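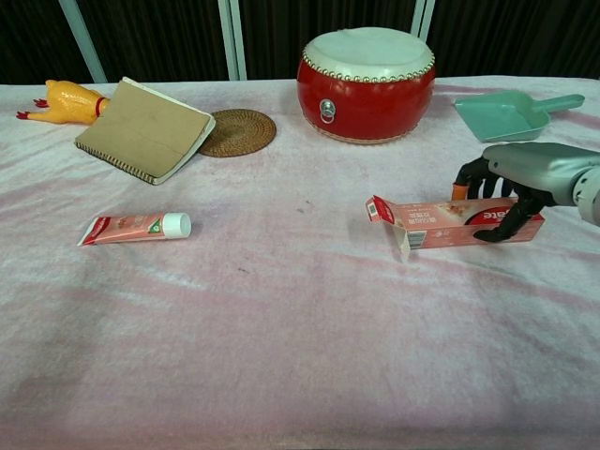
# Bench notes, 2/18/23 - house rules for thin cardboard

Spent most of the day on the toothpaste box and its tube, and on the argument that has been following both of them since August, namely how hard the hand should be allowed to squeeze anything made of folded card. Josphat and I have gone back and forth on this so many times that I'd like to get it written down while we still agree with each other!

The old rule, which came over with the Trolow sheet, was one grip limit for everything on the cloth. That's simple to remember and I was fond of it for that reason. But a carton with its end flaps open is a much weaker thing than the same carton shut (try it with your own fingers, it's quite surprising), and a limit that suits a rubber toy is no good at all for a box. So from today we go by what the object is made of and what state it's in:

- Closed cartons: the Smits setting, same as before.
- Open cartons, lying on their side: the soft setting, 700 on the dial and no higher. Close slowly, and stop at first contact before you ask for any lift.
- Tubes: soft setting too, and take them by the body, well away from the cap.
- Anything rigid, like the drum: normal setting, but never lift by a ring or a loose handle.

The second rule is the one people will want to skip, me included. Stopping at first contact feels slow when you have a long list to get through. Please do it anyway. Romain went back through the Wista log, all 1,039 entries, and the crushed cartons were nearly always ones where somebody had merged the close and the lift into one move.

Some things we settled about the table while we were at it. The fuzzy cloth stays, because small things don't slide on it, but it does collect lint, so please go over it with the roller before each block and not only when it starts to bother you. Keep the front half of the cloth clear at the start. Other objects go along the back, and it's fine if they overlap a bit - a notebook resting on a toy is allowed, I checked with Romain - as long as the piece you're working on has free space on the side you approach from.

On people: hands off the cloth whenever the arm is live, even to straighten a flap. I know. I've done it myself, more than once, and I'd be a hypocrite to make a speech. Pause, wait for the light, then reach in. If two of you are at the bench, the one at the controls says "paused" out loud and the other one repeats it.

A carton is retired after up to 6 grips or at the first crease along a long edge, whichever comes first. Write the reason on the flap before it goes in the bin.

Still open: whether the Atier fingertip pads need their own line on the sheet. Josphat thinks yes, I'm leaning that way. He'll try them on the tubes next and put his numbers under this entry.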